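Notebook, Sultdale workshop – Friday, dye bench

Third go at the madder, and this one is a keeper! 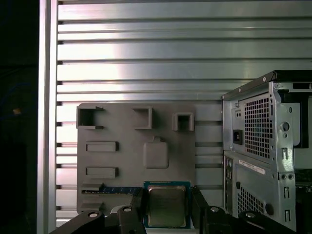
Started just after 7 in the morning with the Matham wool, the batch that sat in alum all week. I had 600 grams of it, wound into skeins and tied in figure eights with cotton string (loosely, after the mess I made of the last lot, where every tie left a pale stripe). The roots went in to soak the night before in rainwater from the barrel. I'd been using tap water up to now and I'm fairly sure that's what was pushing everything toward brown.

Heat is the thing I wanted to nail down. Last time I let the pot climb while I was on the phone and the red went flat and bricky. So today I stayed with it and brought the pot up very slowly, lid off, turning the skeins every few minutes with the long glass rod. No simmering at all. The color was creeping onto the wool well before the pot was properly hot, first a sort of peach, then coral, and then by mid-morning this deep warm red that I kept lifting out just to look at.

Held it there for 2 hours, then turned the burner off and left everything to cool in the pot. Rinsed after lunch. Very little color came off, far less than with the Sildale wool in September, and I think that comes down to the scouring. The Sildale fleece still had grease in it and I knew it and went ahead anyway. Lesson learned, more or less.

Second bath on the same roots: orange, really bright, a bit like apricot jam. Third bath: soft pink, a little uneven at one end of the skein, still lovely. I nearly threw the roots out after that but they're in the freezer in a bag marked "tired madder" and I'd love to see what they do on silk.

Side tests, all on short lengths from the first bath:
– pinch of chalk in the water: redder, cleaner, my favorite of the bunch
– splash of vinegar: swings to orange straight away
– iron, just a dip: a dusty plum, much nicer than I expected
– nothing added: the control, and already very good

Pinned 4 samples to the card and wrote the bath on the back of each one in pencil. Half of every sample is under foil in the south window for the fading test. Please leave the card where it is, even if it's in the way of the blind.

The Jelínek book says to let madder wool rest some 2 weeks before the final wash. I've never had the patience, but I'll do half the skeins that way and wash the rest tomorrow, so we can lay them side by side.

To do:
– more chalk, we're down to the dust in the jar
– scour the gray fleece twice before it goes anywhere near alum
– try the iron dip over the second-bath orange
– new string, undyed this time, the old stuff has gone pink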